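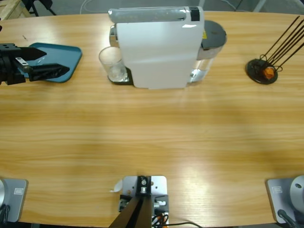

What did the grant pay for this period?

Mostly software that waits properly. The planner now knows when a step of the coffee task has finished before it starts the next one, and getting there took up the larger part of the budget and nearly all of the patience.

Home | Projects | Grutus | Reports | People | Contact

Grutus: progress report to the Nesdale Fund
Prepared by Wolfram Sperling, Zarnbridge
May 25, 2024

Where we stand

The proposal promised a two-arm system that could make a cup of coffee from a capsule, with the steps planned on the fly instead of played back from a script. In December we had the script. It made coffee very nicely as long as every object stayed where it had been on the day the script was written, and the rest of the time it performed a sort of mime.

The script has been retired. The replacement has three parts: a perception module that finds the objects, a planner that decides which arm does what and in which order, and a controller that carries it out and reports back. The reporting back is new. The old controller considered a command finished once it had been sent, an attitude familiar to anyone who has managed people.

Perception

Glass and clear plastic remain our chief expense. The capsule machine has a transparent water tank and the cup is a clear drinking glass, and the depth data treats both as a matter of opinion. Roswitha Reuter replaced the depth-only detector with one that works from the color image first and uses depth as a second witness. We collected 600 labeled views for training and held back 200 for testing. On the held-back set the detector missed the glass in 9 views. The previous version missed it so often that we stopped writing it down, and I regret this now because it would have made a handsome chart.

Glossy surfaces still cause trouble. Reflections on the tabletop are sometimes reported as objects, and one persistent highlight was planned around for an entire afternoon with great courtesy. A filter now drops any detection that has no height. It works well on highlights and less well on the tray, which is flat enough to be filtered out along with them. The tray has been given an exemption by name. This is a patch and is listed as one in the issue tracker.

Planning

The planner was rewritten from a fixed sequence to a small tree of actions, each with a check before and a check after. If the check after fails, the action is tried once more, and then the system stops and says which check it was. Stopping and saying so has cut our debugging time more than any other change in the period. Under the old arrangement a failed capsule pickup would be followed by the confident closing of the lever on nothing.

Assigning work between the two arms is better but still timid. The planner reserves a shared region in the middle of the table for one arm at a time, and the other waits outside it even when there is plenty of room. It is safe and looks like two people at a doorway. We plan to replace the single region with a reservation along each arm's path, which Roswitha has running in simulation.

Control

The gripper force limits now live in one configuration file. They used to live in four, and two of those disagreed. We also moved the motion library from our own code to the Kostiuk package, at a cost of 12 working days against the five in the plan. The extra days went on joint naming. Both libraries number the joints, one starts from zero, and I will leave the rest to the reader.

Every run now writes a log with the camera images, the planner's decisions and the joint positions on one clock. A replay tool steps through the log, and it has become the thing people in the group open first in the morning. It was not in the proposal. We would like to keep it.

What slipped

Two items are late. The recovery behavior for a dropped capsule has been designed but not written, so at present a dropped capsule ends the run. The web dashboard for the fund has not been started. If the fund would accept a monthly summary exported from the replay tool, we could drop the dashboard and put the time into recovery, and I would ask for a decision on this before the next payment.

Next period

Path-based reservation on the real arms, dropped-capsule recovery, a proper fix for the tray, and a test with the objects laid out by somebody outside the group. We have been placing them ourselves, and we have grown considerate.

No change to the total budget is requested. The hours moved from dashboard to motion library are shown in the attached sheet, second tab.

Contact: Wolfram Sperling, Grutus project office | © 2024 Zarnbridge | Back to top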